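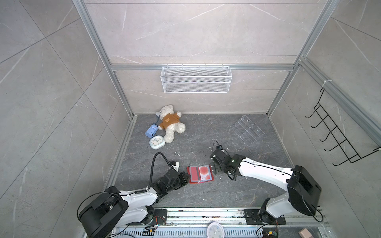
The November walk-round covers loose items, fixings and trip points in the small-items bay, and as usual I have been given one sheet of A4 to fit it on. Ljungberg want a tick or a cross per line and a comment only where needed. I have read "where needed" generously. Most of what follows is about the floor, because that is where people at Trurkitz keep things: the teddy bear in the orange-brown sweater is on its back near the wall, the light blue alarm clock is tipped on its side below it, and the red card holder lies open as if someone had meant to come straight back to it.

SMALL-ITEMS BAY – MONTHLY CHECK
Checked by: Aslak Wallin
Seen by: Brenda Durán
Start: 7.45

1. Floor clear of litter – CROSS
Two small white scraps, one of them curled, below the clock and out towards the middle. Neither is going to hurt anyone. The line says "clear", though, and I didn't write the line.

2. Floor surface sound, no lifting edges – TICK
Walked it in socks at Ylva's suggestion. Would not repeat in November.

3. Soft toys in good order – TICK, with comment
Bear: seams tugged, eyes tugged, sweater stays on. There is a smaller bear face on the chest of the sweater, which Seul-gi Yang asked me to record as a second bear. I have not.

4. Cords and small attachments – CROSS
The light blue figure with the round face is joined to a small grey clip by a thin blue cord. Cord measured and within the limit on our own sheet. The clip opens too easily for my liking. Refer to Yuxi Qin, who bought it.

5. Clock – TICK
Battery cover shut, no cracks in the face. Please stand it up. I have now written this on 5 sheets.

6. Card holder – TICK
Sleeves not split, no sharp corners. Close it when finished with. Pokus issue these by the box and still charge us for each one that gets trodden on.

7. Clear organiser – CROSS
The clear acrylic one with the tiers, back right corner. Screws tight. My objection is that you can barely see it against the stone pattern, and I found it last month with my shin. Strip of coloured tape along the front edge, please. Any colour that isn't clear.

8. Wire basket on back wall – TICK
Rail firm, basket hangs level. Load limit unknown as the label has gone. It was empty, so the matter is not pressing.

9. Hook rack, right wall – TICK, just about
Six hooks, none bent. The top is held by a white cable tie. Brenda says a cable tie is a fixing. I say it is a fixing in the way that a promise is a fixing. Passed for light items only until the proper bracket comes from Jollura.

10. Previous actions closed – CROSS
See 5.

Sheet to go back in the blue folder, which was not in its place either. B.D. has initialled all of the above except the remark about promises.

Questions about this checklist: ask for Aslak at the Trurkitz front desk

We use cookies to remember your settings. Accept all | Manage choices

© Trurkitz | Contact | Back to top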